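Furniture Menders Wanted for the Jornwood Repair Room
Posted 6 October 2023
Part-time, Dimitcombe

If you have ever walked past a bookcase left out on the pavement and felt a small tug at the heart, we would very much like to hear from you. The Jornwood Repair Room has been mending, patching and finding new homes for tired household furniture since we opened our doors in a former shoe shop in Dimitcombe, and last year 609 pieces went back out to people who wanted them. We are now looking for 2 part-time menders to join us through the winter and, if all goes well, to stay on until June at least.

You don't need a trade background, though of course we'd be delighted if you had one. Some of our best menders came to us from kitchens, offices and the school run. What matters more is patience, a steady hand and a willingness to take on the humbler sort of furniture — the flat-pack wardrobe as well as the oak dresser. A good deal of what reaches us is white-faced particleboard, and you will get to know its torn edges very well.
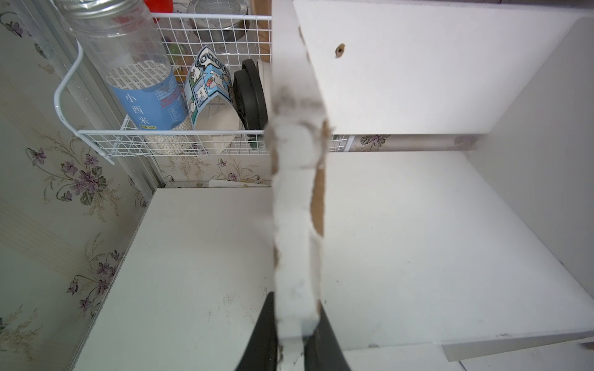

The post is for 16 hours a week, spread over mornings or afternoons to suit you, and we are happy to talk about school hours. You would be gluing, filling, re-edging, replacing hinges and now and then telling a kind person, as gently as you can, that their table is past saving. There is also a fair amount of tea to be made, and we take turns at that. Training is given by our senior bench staff over the first few weeks, and we pay for your time while you learn.

Once a piece is sound it goes to one of our partner homes or to the shop floor. Jotell, the letting people, take a good many shelves and small units from us for their furnished flats, and the Ó Briain almshouses have first pick of chairs and bedside tables. You'd be welcome to come along on deliveries, which many of us find the nicest part of the job.

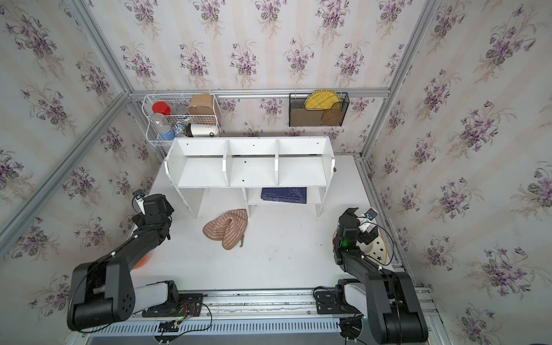 We pay the same hourly rate to all our menders, and we will gladly tell you what it is if you ring or call in. Gloves, aprons and tools are provided. The bus stops opposite, there is a bicycle rack in the yard, and the workshop is on one level throughout with a wide door.

To apply, please write us a letter or an email (a page is plenty) telling us a little about yourself and something you have mended, however small and however wonky it came out. Do say which hours would suit you. We'll reply to everyone within 21 days, and we invite people in for a morning at the bench before anything is decided on either side. If you'd like to look round first, just knock.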